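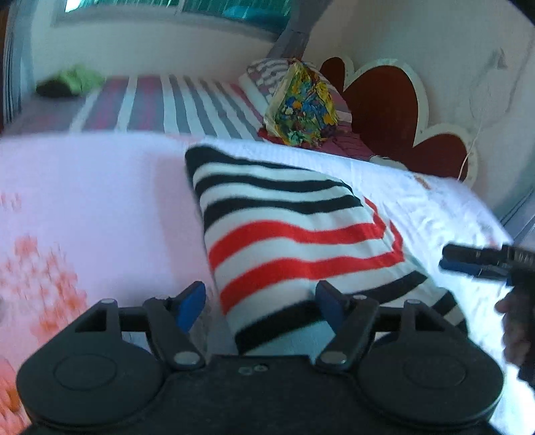

Re: [Fleltow-sewing] insert fill weights

> Does anyone know what fill weight suits a 45 cm cover?
> The Costache ones go flat by October.

I use 700 grams of feather - 300 is too light and the centre sags. Wash the cover on its own at 32 degrees and dry it in the shade. Polyester fill is cheaper but goes lumpy. Flatosska still sells fill in their favourite grey calico bags.
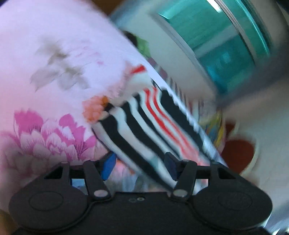 Photo 2 of 2

2 replies | 0 shares

Recent threads
Zips or envelope backs?
Prasero thread, colour range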